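Spent most of Saturday redoing the small room at the back of the house. Posting what I did and what it cost in case anyone else has a spare room that has turned into storage.

Starting point: two bookcases that didn't match, a desk from Tedov with a loose leg, and boxes I hadn't opened since we moved in. Walls were builder beige. One window, faces north, so the light is flat all day.

First job was getting everything out. I put it all in the hallway, which meant climbing over it to get to the bathroom until dinner. If you can use the garage, use the garage.

The boxes were mostly paper. Old manuals, bank statements, a folder of warranty cards for things I no longer own. I kept one box and recycled the rest. The shredder overheated twice and I had to stop and wait for it.

Paint. I went with Hustano eggshell in a warm white. I had four sample cards taped up for a week and they all looked the same after dark, so I picked by the morning light. One gallon did two coats with a little left over for touch-ups.

Tape tip: pull it while the second coat is still a bit tacky. I waited overnight on the window side and it took a strip of paint off with it. Fixed it with a small brush but I can still find the spot.

The desk leg was an easy fix. The bolt had stripped the insert, so I drilled it out and put in a bigger one. Hardware store had a bag of them by the register. I'd been putting that off for two years.

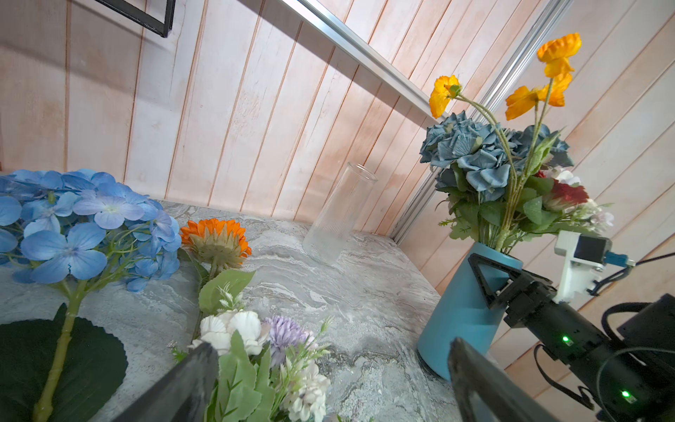 For shelves I looked at the Quintana wall system and then at the price of the Quintana wall system. Went with plain brackets and boards cut to length at the store. They do the first few cuts free at mine. Sand the ends yourself, they come out rough.

Find the studs before you buy the brackets. Mine are not where I wanted them - the whole shelf layout moved over by a hand's width and now it sits off-center from the desk. I've stopped noticing, mostly.

Lamp is a Skolley clamp light, $62. That was the one thing I paid full price for. The overhead fixture makes everything look like a dentist's office and I'm in there at 6 a.m. before work.

Total came to $199 with the lamp, paint, brackets, boards, and a new roller because the old one had dried solid. That doesn't count the desk or the chair, which I already had.

A few people asked about the floor. Didn't touch it. It's the same carpet as the bedrooms and replacing it in one room means a seam at the door. I vacuumed it twice and moved the rug from the den.

Things I'd do differently: buy the bigger drop cloth, label the screws when I take down curtain hardware, and eat lunch. I ran out of steam at 3 and the last wall shows it.

Still to do: cable tray under the desk, something for the window, and a door stop. The door swings shut when the furnace kicks on - I've got a shoe holding it open for now. Will post the window when it's done, probably in May.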